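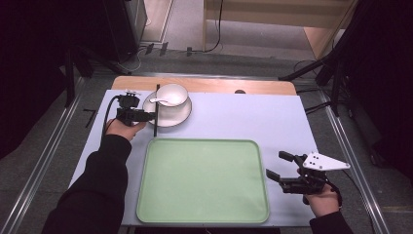
How big should a tray be for serving coffee at home? Big enough for two cups on their saucers and a small plate, and small enough to carry through a door without turning sideways.

I came to this answer slowly. When I moved into my flat in Zadska I owned one tray, a heavy round thing from my grandmother's house, and I used it only in February, when guests came in from the cold and wanted to sit down at once with something hot. The rest of the year it stood behind the bread bin. I carried cups by hand, two at a time, and there was usually coffee in the saucer when I arrived.

The rectangle is a better shape for a small household. Cups stand in a line, the plate fits beside them, and the corners give the hands a place to hold. Rounded corners are kinder to the door frame and also easier to wipe. A large pale green tray with a raised rim, put down on a light blue-gray table, looks calm even before anything is on it. Next to it a white cup on a white saucer seems almost dressed up, and the thin gray line around the saucer is all the decoration it needs.

About the rim, people disagree. The shop Litent, on the market square, sells trays with almost no rim, and they are beautiful on the shelf. I took one home for 14 days on approval and I brought it back. On the stairs to the garden I did not trust it.

Then there is the spoon. My aunt laid it on the saucer, behind the cup, with the handle to the right. In the café Thibodeau they lean it on the rim of the saucer, and the handle points wherever it likes. I have started to do the same at home, but I turn the handle away from the guest's sleeve – I learned this with a white tablecloth.

The old tray weighs 400 grams more than the one I use now, which came from the Prolberg spring market and cost 13 euros. The seller had nine of them in a fruit box, all a little different in colour, and I was too slow to get the green. Mine is yellow. It lives on the kitchen table, and in the morning I put the cup on it even when I am alone and only going as far as the window.

My grandmother's tray is under the geraniums now. It catches the water very well.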